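Rinonell
README, version 4

Hi, and thanks for opening this one first! Rinonell is my collection of notes and pictures on foil packages sitting on tables with other everyday stuff. I started it after a long evening of trying to sort snack wrappers by color and realizing that silver foil doesn't really have one (it borrows whatever is next to it, plus the ceiling lights). I've been adding to it ever since.

What's inside

There are 200 entries in the main folder. Each has a picture and a short text file where I write what the package is doing: lying flat, standing up, folded over, raised at one end, crinkled, smooth. I also note what's next to it. If I can't tell what a neighboring thing is, I write down its color and general shape and move on. "Dark red, rounded" is a perfectly good entry in my book, and so is "flat, yellow."

The folder called vlad has 43 entries I haven't checked twice. Use them if you like, but please don't mix them into the main set and then email me about the mistakes :)

About the tables

Pale wood is my favorite surface for this, especially planks with visible joints, because you get straight lines to judge a crooked package against. Semi-glossy tops are trickier. They throw whitish streaks back at you, and a streak next to a crumpled foil edge can look a lot like more foil. I mark those entries "glare" and leave it at that. Patches of darker wood get the tag "patch," with a note on the shape if it has a point or a corner.

How I word things

Crinkled means folds you can see. Ribbed means fine lines running along the surface, and I still go back and forth on whether to split that tag in two. I never write "full" or "empty," or guess at what's inside.

Bastian Kohlhase went through the old tags and caught 20 places where I'd called a highlight a tear. Fixed now!

Changes as of June 1, 2026

New "partly covered" tag for things tucked behind a package. Renamed the protton folder to loose-ends. Spelling cleanup all over.

Use it for whatever you want, and a mention is nice. Comments go at the bottom of this page.
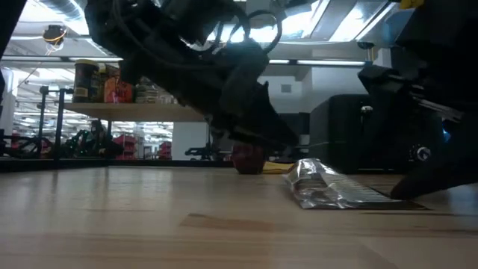 Ostap Romaniuk: I'd split "ribbed" if I were you. The fine lines near a seal catch the light differently from the ones across the middle, and I keep having to sort them by hand. Happy to send you my list if you want to start from that.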